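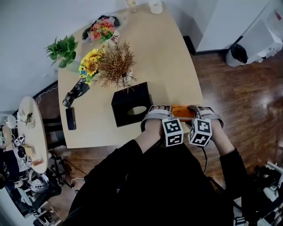
Dry grasses and yellow sunflowers on the table.

Speaker notes: A Room People Want to Sit Down In
Geltville Library, Friday evening talk, 30 minutes plus questions

Opening
Good evening, everyone, and thank you for coming out after what I'm sure was a long week. (Wait for the chairs at the back to settle.) My name is Till Steinbach, and I've spent a good part of my life arranging other people's front rooms, which my mother still thinks is a very strange way to earn a living. Tonight I want to talk about small rooms and what we put in them. Mention the Pilside apartment here – 822 square feet, five people, one window that got any sun worth speaking of.

Start with the table
Most of us buy the sofa first and then squeeze a table in wherever it will go. I'd love for you to try it the other way. A curved edge is kind to hips and to small children, and it lets you walk by without that little sideways shuffle we all do. Tell the Nakel story if the room feels friendly, skip it if we started late.
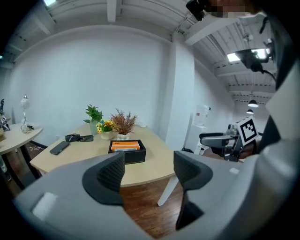 Floors and light
A dark floor gets blamed for a lot of gloom that really comes from the ceiling bulb. Before you rip anything up, borrow two lamps from the bedroom and live with them until the next Friday. Guilan Yu taught me that one when we were both at Fedoruk, and she was right about the curtains too. Pause here and ask who has only one lamp in the living room. There are always more hands than you'd think, and people like to be asked,
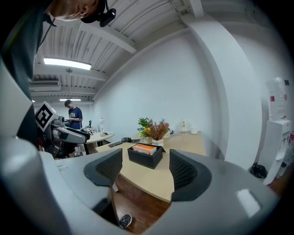 so give them a minute to laugh about it with their neighbors before moving on. Then go to the lamp heights, slowly this time, and leave 10 minutes for questions. Paint samples are in the blue folder – pass them around from the left side.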